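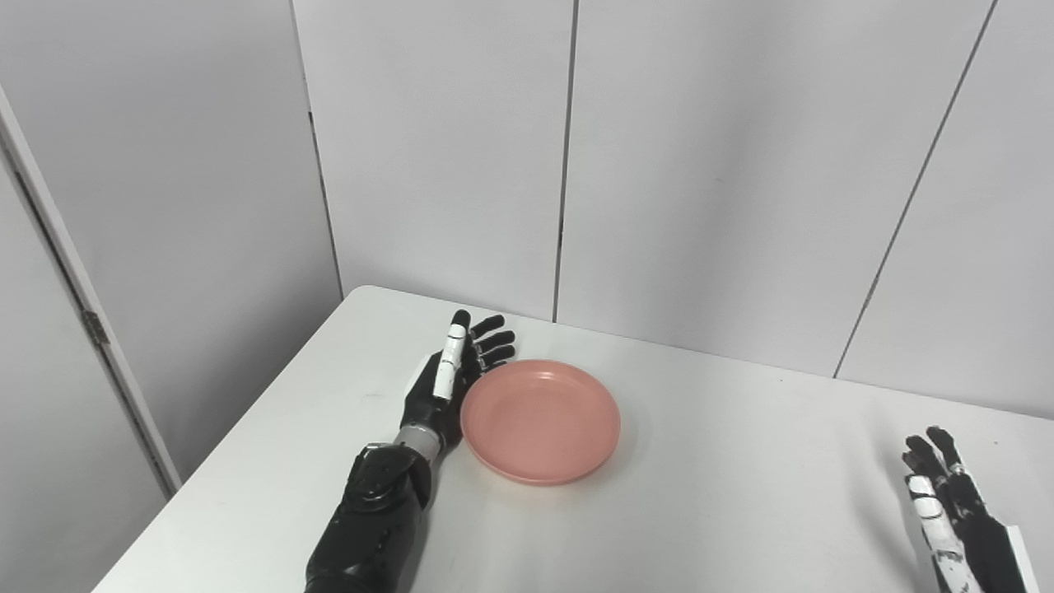

The pink plate, Skarneck.

The Seltadix weather station at Skarneck logged wind every 2 minutes. On Sunday the gauge read 98 and stayed there. The keeper changed the fuse and wrote 98 in the book. 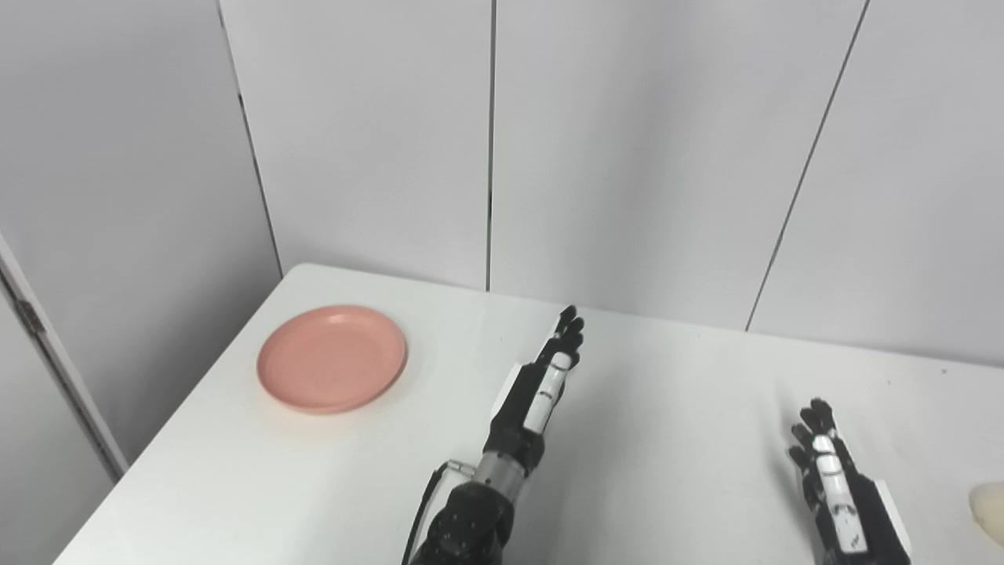
By evening the barometer had dropped to 625, a figure the Mirnix tables did not list. She ruled a new line for it – in pencil.

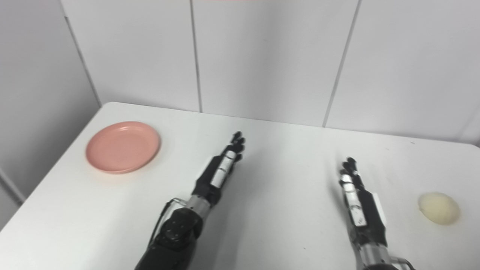
Supper was at 6, whatever the pressure. The keeper set the radio to the harbour channel and turned the volume down. The pink plate was at the left of the white table with nothing on it, and the pale yellow egg shape lay well over to the right. She entered both positions in the log, under Other.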